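Piveo Household Chores Program — Progress Report to the Obura Fund
Filed under: Grants in Progress > Home & Everyday Automation
Print this page | E-mail this page

Second report, covering the spring and early summer, with plans through October
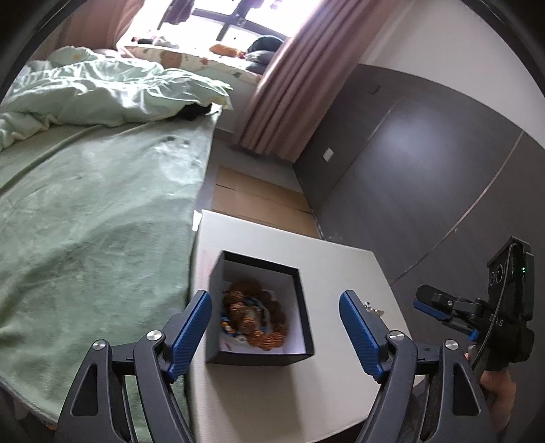
Is it really worth teaching a machine to put a necklace away when it still can't make a bed? A reader of our first report wrote in to ask us that, and went on to say that in her house the jewelry takes a minute and the sheets take all morning, so she knew which one she would pay for.

We have thought about her letter a good deal since it came, and it seems a fair place to start, as we suspect a few of you at the Fund have wondered the same thing. The short answer is that we would love to make the bed too, and we do mean to get there! But a bed is a very large piece of cloth that changes shape every time you touch it, and a string of beads is a small thing with much the same bad habit. What we learn on the one ought to carry over to the other, and beads are a great deal easier to start over with on a Friday afternoon when everybody is tired.

Where we stand

When you renewed us, we promised 400 recorded chores done by people holding the hand-held grippers, all of them in lived-in bedrooms and kitchens. We are glad to say that the full 400 are in and have been checked, and that 38 of them deal with jewelry and other small things kept in boxes, trays and drawers. The 38 took much longer than their share of the time. A person can scoop a necklace off a table without giving it a thought, but give that same person two stiff fingers and they slow right down and start talking to themselves.

The learning system, which we call Mustel, has now been tried on its own on our bench arms. I would like to be plain about how that went, because it has been a mixed season. It is good with anything that keeps its shape. Cups, brushes, closed boxes and folded towels go where they are asked to go, and on most days we don't have to step in. It is fair with lids. With anything that dangles, it is still poor. It will lift one end of a necklace very nicely, carry it over to the box, let go, and leave half of it hanging down the outside — and then it considers the job done and moves along to the next thing. We have had to think harder about what "done" means than I expected when I wrote the proposal.

Could a family use it today? No, and I would not want anyone at the Fund telling a friend otherwise on our account. Someone would need to stand beside it, and a person standing beside it could have tidied the table and be having coffee by then.

The shop-floor side

You also asked us to keep an eye on shop work, and our partners at Ekska have been very generous with their stockroom. Putting boxed goods back on the shelf is going well enough that they have asked us to stay on through the fall. Loose goods on hooks are another matter, and the trouble is the same one we have in the bedroom: things that swing, and things that catch on their neighbors. It has been oddly cheering to find the same problem in both places, as it means one good fix may serve twice.

Money and changes

Spending is in line with the budget, apart from 2 items. Finger pads wear faster than we had planned for, and we have moved a little over from travel to cover replacements. The checking of recordings also ran long, and we would like to talk with you about that line before the next payment is due.

What comes next

Between now and October we will gather more chores with soft and stringy things, mostly necklaces, cords, belts and shoelaces, and after those we will try pillowcases. We also want Mustel to take a second look before it decides that it has finished, and an early version of that is running on the bench now. It is slow, and it fusses, but it did go back last week for a bracelet it had left on the rim of a tray, and I'm afraid there was some cheering.

As for the reader with the sheets, we have written back to say that pillowcases are on the calendar, and that we will let her know how they go.

With thanks, as always, from all of us at Piveo

Print this page | E-mail this page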